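Ticket 591: Dryer stops after 14 minutes, claims to be finished
Status: Closed (see last entry)
Opened by: Rochelle Cosgrove
Assigned to: Babar Minhas
Unit: Verhoeven condenser dryer, upstairs laundry, Ostdale guest house
Priority: Normal (was Urgent, changed by Babar Minhas)

Rochelle Cosgrove, 7:40 am
The dryer runs for 14 minutes, plays its little song and announces that the load is done. The load is not done. The load could be wrung out over a houseplant. I have tried Cottons, Cottons Plus and something called Eco Hybrid, and all of them end at 14 minutes with the same song. No error code. The door is shut. Yes, it is plugged in, or it would not be singing.

Babar Minhas, 8:15 am
Thanks for answering the plug question in advance. Three more:
Is the water tank empty?
When was the lint filter last cleaned?
Is the drum warm when it stops?

Rochelle Cosgrove, 8:32 am
Tank is empty. Suspiciously empty, now that I look at it. Lint filter gets cleaned every load, by me, with feeling. Drum is warm.

Babar Minhas, 8:50 am
Warm drum means the heater is working. An empty tank after a wet load means the water either stayed in the towels or went somewhere we'd rather it hadn't. Is there a puddle?

Rochelle Cosgrove, 8:58 am
No puddle. It stayed in the towels.

Babar Minhas, 9:20 am
Then I'd bet on the moisture sensor. It's two metal strips inside the drum, just below the door. When wet cloth touches both strips the machine knows it still has work to do. When nothing touches them, or they're coated in something, it decides everyone can go home. Please wipe both strips with white vinegar on a cloth, let them dry, and run a timed cycle of 50 minutes so the sensor has no say in it.

Rochelle Cosgrove, 11:05 am
Wiped. The cloth came away gray and slightly waxy. Timed cycle ran the full 50 and the towels came out dry. Then I put in a fresh load on Cottons and got 14 minutes and the song again. I now hear the song in other rooms.

Ngaio Cosgrove, 11:30 am
Adding myself to the ticket as the person who does the laundry when Mom is "at the bank." I don't think it does this with sheets. I ran a load of sheets last night on Cottons and it went the whole way. It's only towels.

Babar Minhas, 11:44 am
That is the most useful sentence on this ticket. How many towels per load, and what goes in the wash with them?

Ngaio Cosgrove, 11:52 am
As many as fit. Detergent, and then the Bulell softener, two capfuls because they felt scratchy.

Babar Minhas, 12:10 pm
Two separate problems, I think, helping each other along.
First, softener leaves a film on terry cloth. The film ends up on the sensor strips, which explains the waxy gray. It also makes towels worse at the one thing a towel is for.
Second, a packed load can turn into one big lump. The lump rides around the back of the drum, never touches the strips, and the machine reads that as dry. Sheets are slippery enough to keep visiting the front.
Please try: no softener, half a load, each towel shaken out by a corner before it goes in. Clean the strips once more before you start.

Rochelle Cosgrove, 12:25 pm
I have been drying towels for longer than this dryer company has had a website and have never shaken one by a corner.

Babar Minhas, 12:27 pm
Noted on the ticket.

Raelene Pryor, 1:15 pm
Parts desk. I see a sensor was mentioned. I can order a Fusard replacement strip kit but the last one took 3 weeks to arrive and it came with screws for a different machine. Strongly suggest everyone try the shaking.

Rochelle Cosgrove, 3:48 pm
Half load, no softener, shaken. Cottons ran for 71 minutes and stopped by itself. Everything dry, including the thick ones. I am reporting this under protest.

Babar Minhas, 4:02 pm
Good. Please do one more half load on the same setting so I can close this without it coming back in August with a new number.

Ngaio Cosgrove, 5:36 pm
Second half load done, also fine. Attaching the towels.

White towel, then light blue:
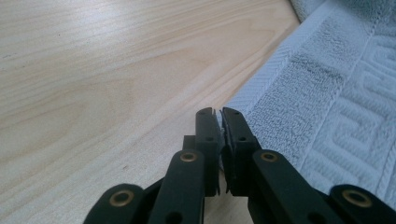
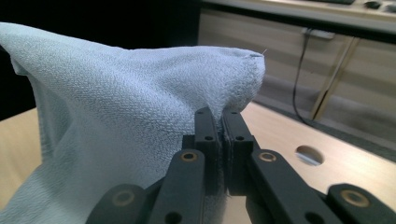

Also the old softener has to go somewhere. There is most of a bottle left. Can it go down the sink or is that another ticket?

Babar Minhas, 5:50 pm
Keep it for the sheets if you like, one capful, and wipe the strips once a month. For towels that already have a coating, wash them once hot with no detergent and a cup of white vinegar, then once more with detergent only. They'll feel rougher for a bit. They'll also dry people.

Balakrishnan Iyer, 6:10 pm
Reviewing before close. The care card taped inside the laundry cupboard still says "fill drum, add softener generously." Who wrote that?

Rochelle Cosgrove, 6:14 pm
I would like the ticket closed now please.

Balakrishnan Iyer, 6:20 pm
Closed. Cause: film on moisture sensor, overloaded drum. Parts used: none. Raelene, please cancel the Fusard kit if it was ordered.

Raelene Pryor, 6:31 pm
It wasn't. Card replacement is on a separate ticket, assigned to Rochelle.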